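Trimming the pauses out of our knife demos

I spent most of July on one question: does it matter if we leave the waiting time in our demonstrations? We record with two hand-held grippers, one per hand, and a lot of each recording is one hand doing nothing while the other works. The policy learns from all of it, including the nothing.

The task was knife and basket on the white sheet. I picked it from the Bruten set because the blade is wide and the basket is light, so a bad approach angle shows up fast in the scores.

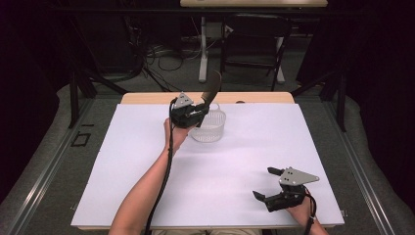 I had 70 demonstrations to work with. I trained one policy on the full recordings and a second on the same recordings with the idle stretches cut down. My rule was simple. If neither gripper moved or changed its opening for 12 frames, I kept the first and last frame and dropped the rest. Everything else stayed the same: same network, same training length, same seeds. I used 5 seeds for each, and ran 30 trials per policy on the Graltside setup.

The trimmed policy finished the task more often on every seed. The gap was small on the easy starts and larger when the knife started on the far side. The untrimmed policy had a habit of stopping above the table and staying there. I had blamed that on the wrist views, and spent a week on the wrong thing.

The wrist views do have a problem, but a different one. Between grasps they show mostly white sheet, so there is very little for the policy to tell one moment from the next. If half of those frames are labeled "stay put," it stays put. 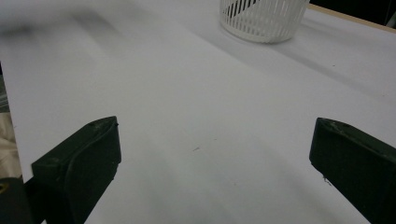
Wrist view with the gripper open and the basket at the top.

I also tried feeding in a short history of past frames instead of trimming. It helped some, took much longer to train, and made the motion jerky near the basket. I may go back to it.

Two things I haven't checked. The rule could be cutting pauses that matter, like holding still before closing the fingers. And all of this is one task on one table. The Brito recordings have longer pauses, so those are next. The trimming script is in the Hanico repo under tools, with the threshold as a setting.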